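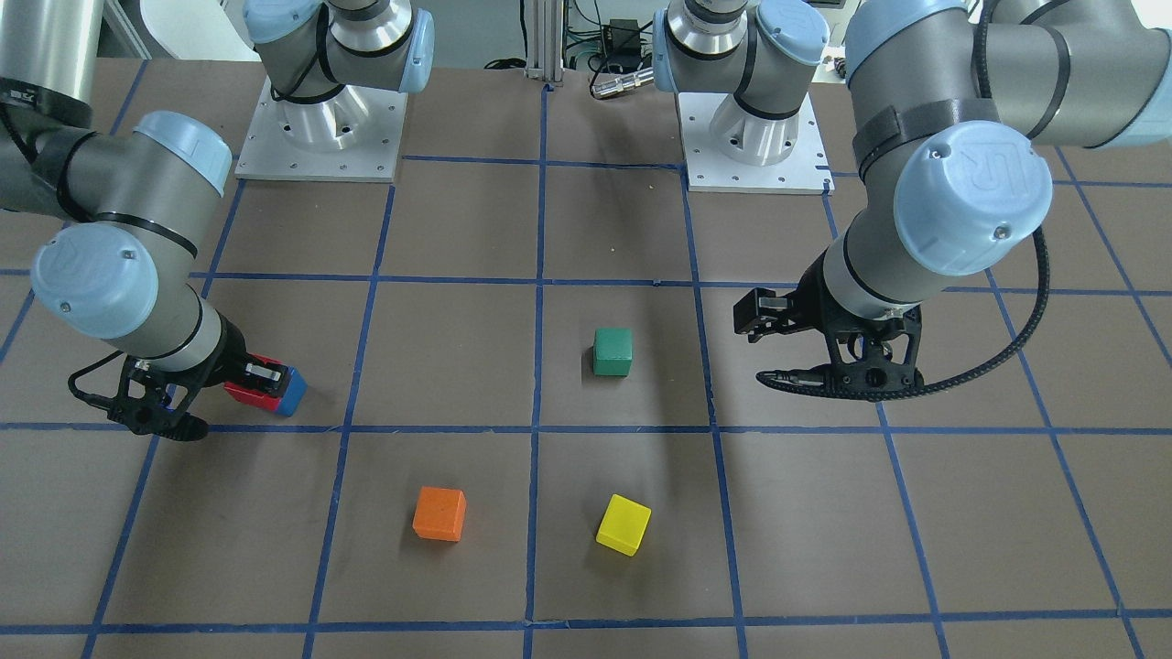

Sep 22, 2025

I have spent most of this month teaching a computer the difference between "in a square" and "on a line", a thing I could do myself by the age of four. The computer has had more electricity.

For those who skipped the March post (fair enough, it was mostly about brackets): there are two arms, a table, a grid made of blue tape and a handful of coloured cubes. You give the software a layout you'd like the cubes to be in, and the software decides which arm moves which cube, in what order, without the arms meeting in the middle. The planner is called Tusau. I named it when I was tired and I now have to say it out loud in meetings.

The grid was meant to make all of this easy. If every cube lives in a cell, the planner only has to think about cells, and the whole table becomes a very expensive draughts board. It worked beautifully in Geslow, our simulator, where cubes land dead centre and tape has no thickness. Geslow is a lovely place. I'd live there if I could.

Then you go back to the real table and somebody has put the yellow one down crooked.

## What the planner wanted, and what it got

Tusau's first version asked the perception code one question per cell: what's in you? The reply was a colour or nothing. Easy to store, easy to test, easy to print in the terminal in a way that impressed visitors.

The trouble is that cubes have opinions about where they sit. One with a corner over the tape belongs to two cells, and the old code would pick a winner on each new camera image. So the cube would hop left, hop right, hop left again, without moving. Tusau, being diligent, replanned every time. I have a log from the first week in which it made 133 plans for a single green cube and carried out none of them. Both arms stood perfectly still throughout. From the doorway it looked like very careful work.

Kvido Procházka fixed that one in an afternoon by making cells sticky. Once a cube has been given to a cell it stays there until it is clearly inside another one, and "clearly" is a number in a config file. The number is currently 11, in millimetres. I asked him why 11 and he said that 10 was too small. I have put this in the comments next to it, word for word.

## Who goes first

With two arms the order matters more than I'd expected. The lazy answer is to split the table down the middle and let each arm look after its own half, and for a while that's what we did. It is safe and dull, and it falls over as soon as a cube has to cross the middle, because then one arm has to put it down on the border and the other has to come and get it. There's your cube on the tape line again.

What we have now is a booking system. Before an arm goes anywhere it reserves the cells it will pass over, plus a margin for its elbow and whatever cabling it has trailing about. If the other arm holds any of those cells, it waits. If both are waiting for each other, the one carrying something gets priority and the one with empty fingers has to back off. I took this rule from narrow lanes and tractors.

Waiting turned out to need its own little bit of code. An arm that is waiting still has to be somewhere, and the first version liked to wait exactly where it had been told to stop, directly over the cell the other arm was about to book. There is now a list of polite places to hover. It's a short list. The table is smaller than it looks in the simulator.

Oh, and the blocks that travel as a pair. When a red and a blue are pushed up against each other in the fingers, Tusau treats them as a single object two cells long, and the collision margin grows to match. Before I added that, the planner believed it was carrying the red and that the blue had ceased to exist. It would then send the other arm off to look for it.

## Looking from the wrist

The overhead view is good enough to plan with and not good enough to grasp with, so there's a second look, from the wrist, just before the fingers commit. Pludness does this part. It finds the tape, works out where the lines cross, and uses the crossings to say where the gripper is over the grid. Then it measures the cube against the nearest lines and sends a small correction.

This depends on the tape being straight and whole, which tells you it was written before anyone had dragged a gripper over the tape. At one of the crossings the strip has gone ragged, with pale lifted edges, and Pludness used to see that as two crossings very close together. It would average them. The average was wrong by just enough to matter, and only ever at that one junction, so I spent two days suspecting the arm's calibration. I recalibrated it twice. It was fine both times.

There was also a crumb of tape sitting on one of the lines, right by the fingers. For a while the software classed it as a cube. A very small, blue, ambitious cube. We now have a minimum size.

The partial views took longer. From down there you only get one or two blocks whole, and the rest are corners and slivers at the edge of the picture. A strip of red a few pixels wide is definitely something, but you can't say where its middle is, and Pludness used to have a go anyway. Now anything touching the border is marked "present, position unknown" and the planner has to fall back on the overhead estimate. It only trusts the wrist for a cube it can see all of, like the green one. The yellow in the corner has to wait its turn.

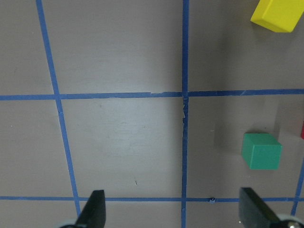

## Numbers, since Jelínek will ask

Jelínek reads this blog purely for the tables, so I'm sorry to say it's a sentence. Of the last 60 random layouts, 41 finished without me touching anything. The rest are mostly cases where a cube gets nudged while its neighbour is being picked up and nothing tells Tusau, which carries on working from where the cube was before.

The obvious fix is to take another overhead look after every pick. I've been avoiding it as it makes the whole thing slower, and I'd only just got it to a speed where people stay to watch the end. Kvido wants to check only the neighbouring cells, which is cheaper and probably right. He has a branch. It has no tests and the commit message is "neighbours".

I'm going to merge it tomorrow and run the 60 layouts again. I've also bought more blue tape.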